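Tiempo de lectura: 4 minutos

El dúo que firma como Waneck publica en enero su segundo disco, «Budurton», una colección de 11 piezas instrumentales para armonio, guitarra de doce cuerdas y cinta magnética. Lo edita Nartey, un sello pequeño que hasta ahora se había dedicado sobre todo a reediciones de folk. Hablamos con la mitad del grupo, la que toca el armonio y se ocupa de las mezclas, que prefiere que su nombre no aparezca. «En los créditos tampoco lo ponemos», dice.

El disco empezó como un encargo para acompañar una lectura de textos antiguos. Uno de ellos, fechado en 1659, era un inventario de campanas, y de ahí salió la afinación de casi todo el material. «La campana mayor daba un fa un poco bajo, o eso decía quien lo había estudiado. Afinamos el armonio a esa nota, o sea, lo desafinamos, y ya no pudimos usar ningún otro teclado. La guitarra tuvo que bajar también».

Grabaron en Ukley durante 10 días de noviembre, con dos micrófonos y casi siempre los dos a la vez. Hay pisadas en el segundo tema y se oye el fuelle en todos. «El fuelle lo intentamos quitar al principio. Con el filtro se iba también la parte grave del acorde, así que lo dejamos. Las pisadas son mías, llevo el pulso con el pie y no sé tocar de otra manera».
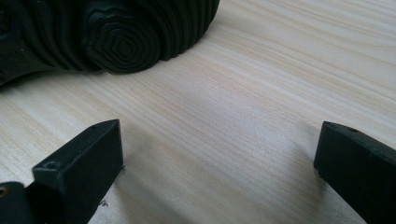

Suela negra sobre la mesa.

La pieza central, que ocupa toda la cara B del vinilo, duraba en origen 49 minutos. En el disco se ha quedado en menos de la mitad. Cuenta que el recorte fue la parte más difícil del proceso y también la que más discusiones provocó. «Mi compañero quería un fundido y ya está. Yo prefería cortar por dentro, quitar los tramos en los que la cinta se repetía sin que pasara nada encima. Al final hicimos lo segundo, pero el fundido del final es suyo».

Sobre las comparaciones con el minimalismo americano no tiene mucho que decir. Reconoce la influencia en el primer disco, que ahora le parece demasiado ordenado. Para este escucharon más música de órgano y grabaciones de campo - sobre todo de puertos - y menos rock.

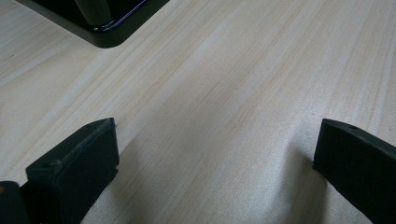
«Con el primero escribíamos la estructura en un papel y la seguíamos. Aquí solo acordábamos la nota de partida y quién entraba antes. Si a los cinco minutos no había salido nada, parábamos y hacíamos café». De esas sesiones quedó bastante música fuera. Nartey les propuso sacar un casete con los descartes y dijeron que no, aunque admite que hay un dúo de guitarras que le gustaría recuperar.

La mezcla se hizo en casa, con auriculares, y eso le preocupó hasta que recibió la prueba del vinilo. La primera llegó con los graves muy recortados y hubo que repetirla. La segunda la dieron por buena tras escucharla en dos equipos distintos.

En directo tocarán solo una parte del disco. El armonio pesa demasiado para llevarlo en tren y están buscando uno plegable que aguante la afinación baja. «Hemos probado dos y los dos se quedan sin aire en las notas largas. Si no aparece ninguno, iremos en furgoneta y daremos menos conciertos».

«Budurton» sale el 19 de enero de 2024 en vinilo y en descarga.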